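Vusumuzi Lekota
17/02/2024

1/ We've had the Treldale high chair in the kitchen for nine weeks now. A few people asked how it's going, so I'll post it all in one place.

2/ Assembly took one evening. The legs click in, the footrest needs the little hex key. Keep the key. You'll want it again when the kid grows.

3/ The seat has two recline positions. We used the lower one for the first couple of weeks and haven't touched it lately. She sits up fine and prefers to see what's going on.

4/ Harness is five-point. The shoulder straps come off for washing but the crotch strap doesn't, and that's the one that gets the oatmeal. I use an old toothbrush on it.

5/ We looked at the Praltamo too. Nicer fabric, and it folds flatter. It wouldn't fit under our counter with the tray on — measure yours first. The Stidbridge store let us try both with her in them.

6/ The tray comes off with one hand once you get the trick: squeeze, lift a little, then pull. It goes in the dishwasher, bottom rack only. The cover insert scratches if you cut food on it, so cut on a plate.

7/ Food at this stage is mostly whatever we're having, cut small. Sauce goes on the side or it ends up in her hair.

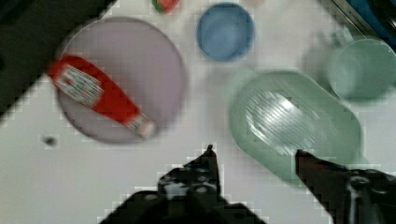 Ketchup and plates. 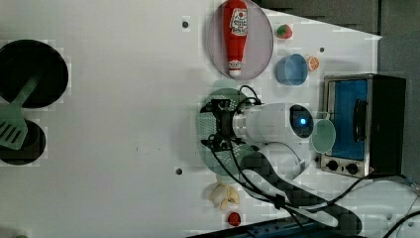 8/ Spare parts: the footrest screw is part 2092 in the manual. I lost one and ordered it by email. It came in a padded envelope with a washer I didn't need.

9/ Zwane makes a seat cushion that fits the Treldale, but you have to thread the straps through before you attach the back. I did it in the wrong order and had to start over.

10/ She moves up to the toddler setup in May. I'll add to this thread then. If you have the older model with the fixed footrest, I can't help much — ours is the adjustable one.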